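Start | Produkte | Handbücher | Downloads | Kontakt

Kategorie: Handgreifer Viltimley / Einrichtung und Vorführung

4.2 Vorführung mit dem Handgreifer aufzeichnen

Voraussetzung: Der Handgreifer ist nach Abschnitt 4.1 kalibriert und mit der Software Rollenis verbunden.

1. Arbeitsfläche freiräumen. Matte Oberflächen verwenden, spiegelnde Auflagen entfernen.
2. Handgreifer in Startposition bringen, Finger vollständig öffnen.
3. Startposition 2 Sekunden ruhig halten, bis der Signalton ertönt.

Hinweis: Beide Finger müssen im Kamerabild sichtbar sein. Andernfalls wird die Öffnungsweite nicht erfasst und die Aufzeichnung verworfen.

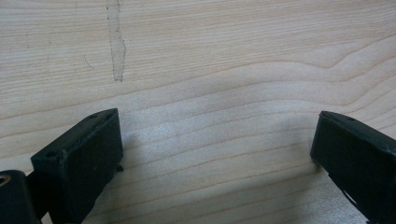 4. Objekt auflegen und Aufgabe in gleichmäßigem Tempo ausführen. Eine Vorführung dauert höchstens 30 Sekunden.
5. Objekt ablegen, Finger öffnen, Taste am Griff kurz drücken.
6. Schritte 2 bis 5 wiederholen. Lage des Objekts nach jedem Durchgang ändern.

Für eine einfache Greifaufgabe sind rund 500 Vorführungen einzuplanen. Nach jeweils 14 Durchgängen Kalibrierung prüfen (siehe 4.1, Schritt 3).

VORSICHT
Quetschgefahr zwischen den Fingern. Beim Schließen nicht in den Greifbereich fassen. Schrauben der Finger nur bei getrennter Verbindung nachziehen.

Fehlerhafte Vorführungen in der Liste markieren und vor dem Export löschen. Gelöschte Einträge lassen sich nicht wiederherstellen.

Redaktion: Kerstin Kasten. Stand: 24/10/2023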